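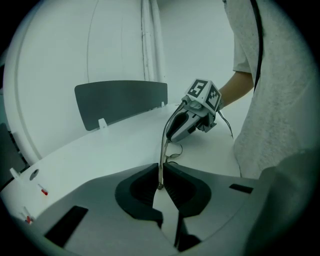
*Page last changed May 22, 2020*

# White worktables: questions we get

These answers come from the workroom in Pornatden, where we use white-topped tables for more or less everything. We don't sell tables. Signe Hägglund wrote most of the page and Aslak Fagerlund argued with it, so if two answers pull in different directions, that's why.

## Is a white table a good idea for a workroom?

Maybe. People tell you white makes a room brighter, and it does, a little. They also tell you it makes you tidier. I have worked at white tables for years and have seen no sign of this. You do see a dropped screw or a black cable faster than you would on dark wood, and that alone was enough to make me pick white again.

## Does it show dirt more than other colors?

It shows pencil, coffee, and anything that rubs off black rubber. It hides dust and dry crumbs better than a dark top does. Anyone who says a white top "doesn't show marks" is selling one, or has a housekeeper.

## What do you clean it with?

Warm water, a drop of dish soap, a soft cloth. Then a second cloth to dry it. We were given a bottle of Prarkano and used it on one half of a table while the other half got dish soap. Hedvig Sandberg couldn't tell which half was which the next morning, and neither could I. It smells nice. Buy it for the smell if you want.

## What about melamine sponges?

They work, and I don't trust them. They are a very fine abrasive. Use one on a shiny top and look at the spot sideways under a lamp. If you can live with the dull patch, go ahead.

## Permanent marker?

Rubbing alcohol on a rag, tested first on the underside or a back corner. Drawing over the old line with a dry-erase marker and wiping both off is advice that gets passed around a lot. It worked for us on fresh marks and did nothing to old ones.

## How do you keep cables from taking over the tabletop?

Mostly we don't. A cable with slack in it will loop onto the table and lie wherever you wanted to put your hand. Things that have helped a bit:

- A hook-and-loop strap near the end you pick up, with the extra length coiled on the far side of the table.
- Power from the back edge. Anything run across the front gets leaned on.
- A shorter cable. Boring, but it beats every organizer I've tried.

Adhesive cable clips are the one thing I'd tell you to skip. Ours held until the room got warm, and then left a gray square of glue that took longer to remove than the clips took to fail.

## Do black cables leave marks?

Some do. Soft rubbery jackets left in one place for weeks can leave a yellowish or gray line, and I've never gotten one of those fully out. Move them when you wipe down.

## Is the expensive top worth it?

We paid 1,055 kronor for the Backlund top and 296 for the plain one. The Backlund is thicker and the edges are finished better. As a surface to work on, I can't defend the difference. Nélida Escobar thinks I'm wrong and that the cheap one flexes when you lean on it. Fair enough. Don't lean on it, or put a rail under the middle.

## Should I get an "anti-glare" finish?

Ask to see a sample under your own lights. The word on the label could mean anything. Matte tops are easier on the eyes, and they also hold on to pencil smudges, so you are trading one annoyance for another.

## How high should the table be if people work standing up?

Most charts give you an exact height for an exact body. Ignore the second decimal. Stand at the table with whatever you'll be holding, arms relaxed, and see whether your shoulders creep up after ten minutes. If they do, it's too high. Things with some height of their own need a lower table than papers do, and the charts usually leave that out.

## Can bag straps and buckles scratch the top?

Buckles can, if they drag when you reach across. Plain webbing won't. Gudrun Engström put a Rorkasport mat along the front edge of her table to deal with this. It slid around, so she took it off again, and she now has a few scratches and doesn't seem bothered.

## My table has gone yellow. Can I get it white again?

Probably not. If the yellow wipes off, it was grease. If it doesn't, it's likely sun, and the baking soda pastes people recommend didn't change ours at all. Turn the table around so the bad side faces the wall.

## Can I repair a chipped edge?

Small chips, yes, with a white filler stick. The color won't match. "White" on the package means whatever that maker felt like, so bring a chip of the old edge to the store if you kept it.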